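Stop selling rank and file in sevens

Fri 11 September

I have been buying 28mm metal figures for a long time, and I think the way most small makers pack them is wrong. Trovolstead is the latest to do it. Their new Cunden hill infantry are sold in packs of seven, and you get two poses. No rules set I play uses a base of seven. Pace wants units in even ranks, and so does nearly everything else on the club tables.

The figures themselves are fine. The faces are clean, the muskets are thick enough to survive a game, and there was very little flash on the ones I bought. My complaint is with the pack. To field a regiment of 70 I need ten packs, which works out evenly, but then I have no officer and no drummer. Those come in a command pack, which also has seven figures in it. Nobody building one regiment wants seven officers.

Arkik did this better with their older range. You could buy single castings by code, pick the pose, and order exactly what the unit needed. It was slower for them to pack and I am sure it cost them more. I would pay a bit extra per figure for it.
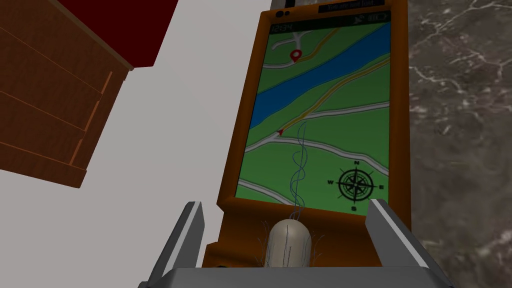
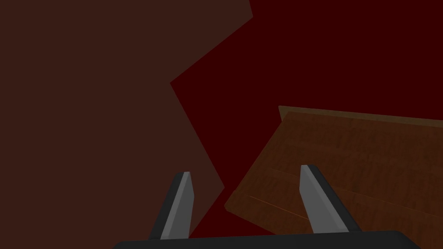
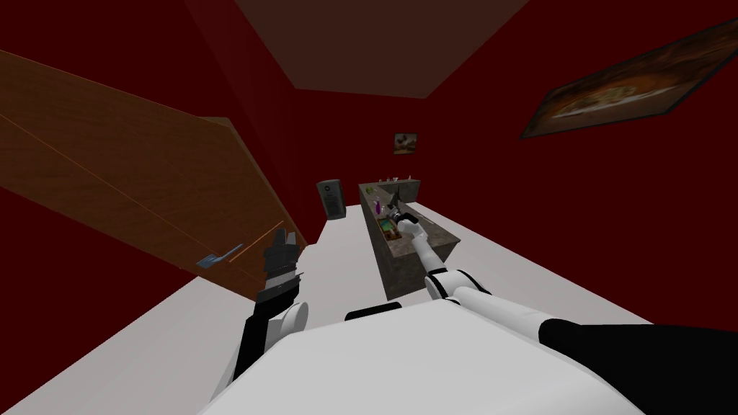 Trovolstead's answer, when a reader wrote to ask, was that loose sales mean sorting bins by hand and that mistakes go up when they do it. Most of their customers, they said, buy for skirmish games and never need more than one pack of anything.

I accept the part about sorting. I don't accept the rest. If most buyers want a skirmish band, two poses is a poor choice for them too, and they would be better off with a mixed pack.

What I would like is simple. Keep the packs of seven for people who want them. Add a regiment box of 80 with the command figures already in it, and let people order spares by code. Until then I will finish the Cunden regiment with officers from my Arkik leftovers. They are slightly taller, but on a base it hardly shows.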